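Handout 3: Teaching a Task by Remote Control
Robots in Practice, practical course, Dalier building, room 100

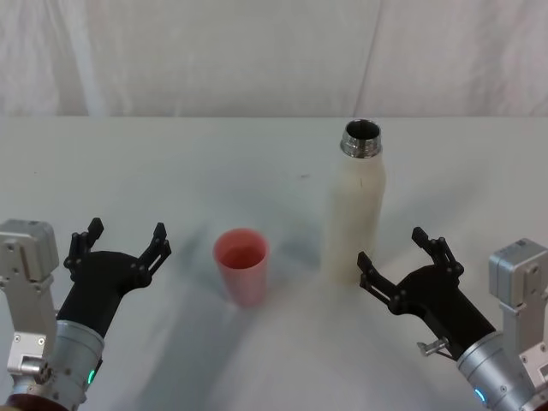
In the last handout we looked at programs where every movement is written down by the engineer. Today we start with the other way: a person makes the movements, the robot follows them, and the computer keeps a record. Later a model learns from this record. In our field this is called learning from demonstration. The person who makes the movements is the operator, and one complete recording of the task is an episode.

3.1 Two ways to show a task

Showing by hand. The operator takes the arm itself and moves it through the task. The motors are set so that they carry the weight of the arm but do not resist the hand. It is easy to understand and the operator feels directly when the gripper touches something. The weak point is that the operator's own hands and sleeves come into the camera view, and the model may learn to depend on them. With two arms it is also tiring, as each hand must guide one heavy arm.

Showing by remote control. The operator holds a second pair of small arms, the leader arms, and the robot's arms copy their joint angles. The operator's body can stay out of the picture. The price is that the sense of touch is mostly lost. You must judge contact with your eyes, and beginners usually press too hard or close the gripper too early.

In this course we use remote control with the Bidard leader set for all exercises up to number six. Showing by hand comes back in Handout 7.

3.2 The task for this week

The task is "cup and bottle". The left arm takes the cup, the right arm takes the bottle, the bottle is tilted over the cup as if pouring, and both objects are put back standing on the table. We do it without liquid.

The task looks simple, but please think about it before you start. The cup is wider at the top than at the bottom, so a gripper which closes near the rim can slide down when it lifts. The bottle is tall and narrow, and if you push it high up it will fall. Take it by the body, below the shoulder. The two arms must also meet in the air without hitting each other — most failed episodes in last year's group ended at this point.

3.3 What is recorded

Each episode contains:
the camera view from the head of the robot
joint angles of both leader arms
joint angles of both robot arms
opening of each gripper
a time stamp for every step

Note the difference between the second and the third line. The leader angles are what the operator asked for. The robot angles are what the robot did. They are never exactly equal, because the robot arm has a delay and a load. For training we take the leader angles as the action and the robot angles as the state. Students often exchange these two, and then the trained arm moves very weakly or not at all.

3.4 Rules for a good episode

Start with both grippers open and both arms low, one on each side.
Wait one second before the first movement.
Move at an even speed. Do not stop in the middle to think. If you need to think, cancel the episode and begin again.
Look only at the camera picture on your screen, not at the table. The model will not have your eyes, so if you cannot do the task from the camera picture, the model cannot learn it either.
Change the position of the cup and the bottle a little between episodes.
If the bottle falls, mark the episode as failed. Do not delete it — we will use the failed ones in the Kikuchi exercise on error detection.

3.5 How much is enough?

There is no fixed answer. For this task, each group records 100 episodes. In the Darkemau project, which used a similar table and two arms, the first model was trained with 700 episodes and it could lift the cup well but often missed the bottle. With 1000 episodes the bottle became reliable too. The final set had 1809. You should notice that the improvement came mainly from more variety in the start positions. Repeating the same start position many times gave nearly nothing.

3.6 Questions to prepare

Why is it a problem if the operator moves very fast in one episode and very slowly in another?
What would change in the record if the task was shown by hand?
Which part of the task could be done by one arm only, and what would the second arm do in that time?

Please bring short written answers, half a page is enough. Reading for next time: course book, chapter 4, up to the part on action chunks.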